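How does a lighthouse know which lighthouse it is?

When I was nine I thought every lighthouse did the same thing: big lamp, goes round, ships don't crash. Then my uncle took me out on the ferry from Farkgate one evening in November, and I saw two lights blinking on the same bit of coast. One was quick and one was slow. I asked him why they didn't match and he said, "Because then we'd be lost!"

I've loved lighthouses ever since, so let me tell you how they work.

Imagine you're steering a boat in the dark. You can't see the beach or the cliffs or the church. All you can see is one small white light, far away. If every light on the coast blinked in the same way, you'd know there was land over there, but you wouldn't know which bit of land. It could be the safe harbour. It could be the rocks!

So each lighthouse has its own pattern. Sailors call it the light's "character", and I think that's a lovely word for it. One light might flash once and then wait ten seconds. Another might flash three times quickly and then have a rest. Some are red or green. The patterns are printed on sea charts (a chart is a map of the sea), so you time the flashes, look at the chart and find the one that fits. 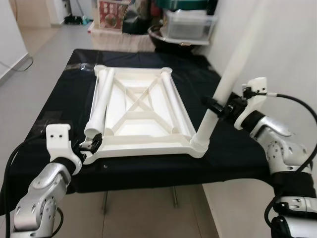
Bilal Haddad wrote in to ask what happens if two lighthouses have the same pattern by accident, and whether a captain could mix them up.

Good question, Bilal. Two lights can share a pattern, but they're put a long way apart, so a ship that can see one of them has no chance of seeing the other. It's a bit like having two children called Sam in different schools.

Now for the clever part. In lots of old lighthouses the lamp doesn't blink at all. It stays on the whole time! Around it there's a giant glass lens, made of rings and rings of thick glass, and the lens squashes the light into narrow beams, like the spokes of a wheel. Then the whole lens turns. Each time a beam sweeps past your boat you see a flash, and in between you see dark.

The light at Mukent works like this. It has 302 steps up to the lamp room (my knees remember every one) and the tower is painted white with a red band so that people can tell it apart in the daytime too. On a clear night you can see it from 22 miles out.

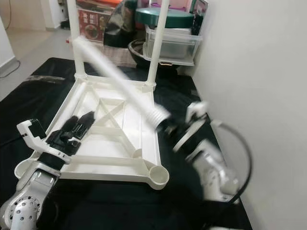

Fog is harder. Even a very bright lamp gets swallowed up in thick fog, so many lighthouses had a horn as well. Mukent's horn went off every 30 seconds, and each blast was so loud that the keepers learned to stop talking just before it came — then they'd carry on with the same sentence afterwards.

Ships have satellites to tell them where they are now, and most lighthouses run by themselves with no keeper living there. But machines can break and batteries go flat, and plenty of sailors still like to look up and count the flashes.

You can make your own character with a torch. Stand at one end of a dark room, put your hand over the light and take it away again. Try two short flashes and a wait of five seconds. Get a friend to write down what they see, then swap over. It's harder than it sounds to keep the gaps the same!

Words and torch-waving by Fergus Lindsay | Contact us | Back to top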